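Section 8: Getting the Block Table Ready for Visitors

Welcome, and thank you for taking a turn at the Jonudbridge open day! Give yourself a good quiet half hour before the doors open (Sabine Seidel likes to start at 8:30, bless her).

1. Lay the wooden board on the perforated table.
2. Put out the eight blocks in their two groups, red with green and yellow with blue.
3. On the Brasar panel, load program 59 and set the speed to Slow.
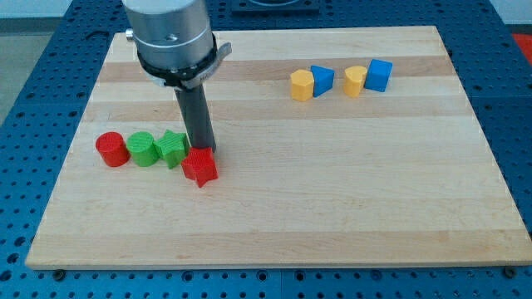 Fig. 8-2. Tool lowered beside the red star, blocks in two groups.

4. Let the arm run through once on its own, and stand back with your coffee while it does.
5. Invite your first guests over and let them choose which block they'd like to see next.

Note: Children will ask to hold the star and the heart, and they're very welcome to, once the arm is parked.

CAUTION: Keep all hands off the table while the arm is powered. If anything seems odd, press Stop and call Kai Harms on extension 83.

Related items
Section 7: Parking the Arm
Section 9: Packing Up After the June Open Day
Spare Block List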